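Inicio > Revistas > Estudios del Habitar Doméstico > Artículo

Buscar en este número Búsqueda avanzada

3. El orden de las cosas pequeñas en la vivienda alquilada

Cuando empezamos a visitar los pisos de Gemavik teníamos la idea, quizá algo ingenua, de que las familias guardaban sus cosas donde cabían y poco más. Montserrat Barajas llevaba ya meses anotando en sus cuadernos lo contrario: que en una habitación estrecha cada hueco acaba teniendo nombre propio (el de las toallas, el de los papeles del colegio, el de «lo que todavía no sabemos»), y que esos nombres sobreviven incluso a las mudanzas. De ahí nuestro interés por el mueble abierto, sin puertas, tan frecuente en los dormitorios de alquiler desde 1969.

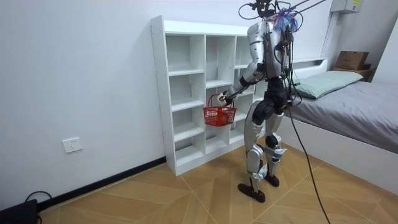 Jeanine Boersma objetó, al leer el primer borrador, que el mueble sin puertas obliga a vivir un poco de cara a las visitas, y que muchos inquilinos lo llenan pensando en quien va a mirar. Nos pareció una observación muy justa y la incorporamos al guion de las entrevistas, con una pregunta nueva sobre lo que se esconde cuando llama alguien al timbre. Las respuestas fueron generosas, a veces larguísimas, y agradecemos de corazón los cafés que las acompañaron.

Conviene distinguir, además, entre guardar y dejar a mano. Lo que se guarda suele subir a los estantes altos y allí se olvida; lo que se deja a mano baja, se mezcla y circula por la casa en bolsas o en cestas.
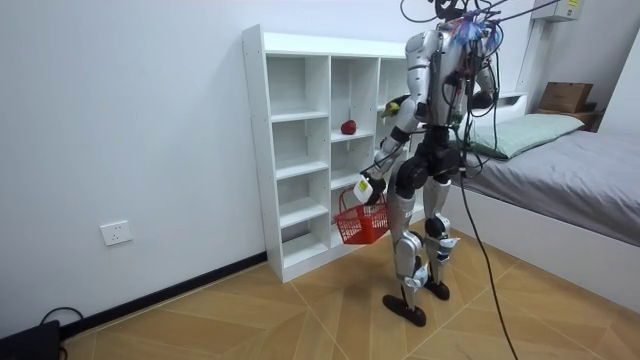

Esa circulación es la que más discusiones provoca entre convivientes, según nos contaban en Ruvelcombe, donde los pisos son todavía más pequeños y se comparte casi todo. Una señora encantadora nos explicó que su marido y ella llevaban la vida entera negociando un solo estante, y que no pensaba ceder a estas alturas.

Figura 3. Estantería abierta de casillas blancas y cesta roja.

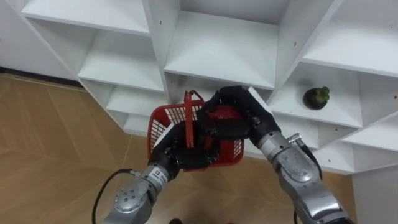

Vol. 12, núm. 2, p. 47

Volviendo a los cuadernos de Barajas, las anotaciones de septiembre recogen justamente el regreso a las rutinas, cuando los huecos se vacían y se reparten de nuevo. Dejamos para el apartado siguiente el caso de los trasteros, que pide otro vocabulario.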